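Cavthorpe parking fault

The Cavthorpe parking fault was a software fault in the Jeno, a single-arm table-top robot used at the Cavthorpe workshop for teaching and testing simple kitchen tasks. When the arm was stopped partway through a job and then started again, it could work out its resting position from the wrong starting point and come down beyond the edge of the work surface, close to its own cables. The fault was found in July after the arm caught and pulled a camera lead. No one was hurt. It is also known as the short park, after the wording of the first entry in the workshop's fault book.

Background

The Jeno was built by Kashyap, a small maker of light robot arms for schools and workshops. It has a two-fingered gripper and a wrist camera that looks past the fingers. A second camera is fixed to the stand and covers the work surface. Both cameras and the arm are run by a control program called Unelora, which was first written for a sorting machine and later changed to suit the arm.

Work at Cavthorpe was mostly with ordinary household things such as mugs, spoons and wooden blocks. The longest-running job was known as the spoon task. The arm was to lift a spoon from a pair of blocks, take it to a mug, stir, and lay it back across the blocks. At the end of each run the arm went to a resting position, called the park, and stayed there until an operator had set things out again.

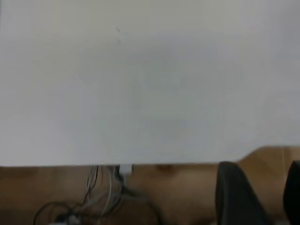 Photo: Cavthorpe workshop / Bindu Naidu

The park was set near the edge of the surface so that the arm would be out of the fixed camera's view. Kashyap's handbook asked for a clear space of one hand's width on every side of the park. The handbook said nothing about cables, and at Cavthorpe the leads were allowed to lie on the table without clips or a cover. Neelam Pant, who ran the workshop's safety checks, had asked for a cable cover in the spring, but the order was put off until the new stand arrived.

Discovery

The fault came to notice on a Thursday, shortly before the midday break. An operator, Mulugeta Gebretsadik, pressed the pause button during a stir so that he could move the mug. When he released it, the arm finished the stir, put the spoon down and set off for the park as usual. It stopped lower than it should have done and beyond its normal place, then closed the gripper on a lead. On the next start the arm rose and drew the lead tight. The fixed camera lost its signal and the program stopped with a camera error.

The first entry in the fault book gave the cause as a loose plug. The lead was pushed back in and work went on. The same thing happened again that afternoon, and Gebretsadik noticed that both stops had followed a pause. He wrote a second entry, and the arm was switched off at the wall until it could be looked at.

Cause

Unelora holds the park as a distance from a point called home, which is set when the arm is switched on. During a pause the program saved the arm's present place so that it could pick up where it had left off. Because of a mistake in the change from the sorting machine, the saved place was written over the home point. The rest of the job was not affected, since moves to the mug and blocks were worked out from the cameras. Only the park still used home, so only the park was wrong.

How far wrong depended on where the arm had been when it was paused. A pause early in the run gave an error of a few millimetres, which no one would have seen. A pause over the mug gave the largest error, and in the worst direction, towards the edge of the surface and the cables.

Vandana Sandhu, who had charge of the program, went back through the stored record of 3721 runs. In 203 of them the arm had been paused at least once, and in each of these the park was out of place. The gripper had touched a cable in 6 runs. Four of those had been put down at the time to bad plugs, and one camera lead had been thrown away and replaced on that account.

The soft limits, which are meant to keep the arm inside a set area, should have stopped the move. They too were measured from home, and so had shifted along with the park.

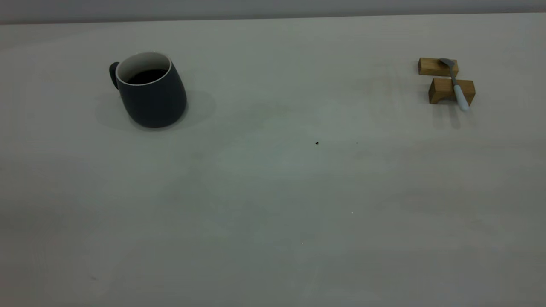 A further difficulty was that the results of the spoon task looked sound throughout. Runs were marked on whether the spoon was picked up, whether it went into the mug and whether it ended up resting on the blocks. The park came after the last mark was given. Sandhu's report noted that a run could be scored as a full success and still finish with the gripper closed on a wire.

Repair

A corrected version of Unelora was put on the arm roughly two weeks later. It keeps the paused place and the home point apart, and it checks home against a fixed mark on the base each time the arm is started again. The limits are now measured from the base. If the two values differ, the arm stays where it is and the operator is asked to set home by hand.

Changes were also made to the way the table was used:

The park was moved inwards, away from the cable side.
The gripper no longer closes on reaching the park.
Leads are tied down and led off at the back.
Any camera error is treated as a possible movement fault until the arm has been checked.

The pause button itself was left as it was. Pant had wanted it taken off, on the grounds that operators used it in place of the stop button when reaching over the table. Kashyap's engineer, Vandana Pal, argued that people would then reach in with the arm still moving. A line was added to the handbook saying that a paused arm is still under power and must not be treated as stopped.

Other arms

Kashyap wrote to other owners of the Jeno after Sandhu's report was sent in. Arms running the maker's own program do not save a place on pausing and were not open to the fault. Owners who had put Unelora on their arms were told to avoid the pause button until they had the corrected version, and to use a full stop and restart in its place.

See also

Home position
Soft limit
Unelora (control program)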